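Stillemis Rooms: Frequently Asked Questions

Last updated 2024-12-11

How do I book a room?
Through the form on the bookings page, or by ringing the desk and talking to Silvia Malý. The form is quicker. Silvia is better company. Either way you get an email with a reference number, and we'd be grateful if you could keep it somewhere you can find it.

Which rooms can I hire?
There are 3, named by someone who has since left. Plerel is the small one upstairs, good for interviews and difficult chats. Alva is the meeting room with the big curved table. Dromus is the hall, and takes 100 people if they're on good terms.

Is it provisional until I pay?
Yes. We hold a date for a week and then let it go, with only a little sadness.

Can I come in early to set up?
You can come in when your booking starts. If you need an hour for arranging chairs, book the hour. People who ask for "just five minutes" tend to arrive with a gazebo.

Is there parking?
There is a car park. Whether there is parking depends on the bakery next door and what they've got in the window. The 41 bus stops outside and is mostly on time.

Can we bring our own food?
Yes, cold or hot, so long as it arrives cooked. The kitchenette has a kettle, a fridge and a microwave with strong opinions about soup. Please take leftovers home – we've met your egg sandwiches and don't wish to raise them.

Are hot drinks allowed at the table in Alva?
They are. Put something under your mug if you can, and wipe up after yourself if you can't. The table is pale and remembers everything. 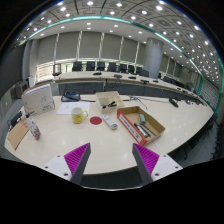

What if I need to cancel?
Tell us a fortnight ahead and you get the lot back. After that we keep half. On the day itself we keep all of it, and Silvia keeps a note.

Do you do regular bookings?
Yes, by the term. The May slots go first, for reasons connected with choirs. Ask Kamil Ševčík, who looks after the calendar and can't be bribed with cake, though he doesn't mind you trying.

I left something behind. Have you got it?
If it's an umbrella, almost certainly. Come to the desk and describe it. "Black" won't be enough.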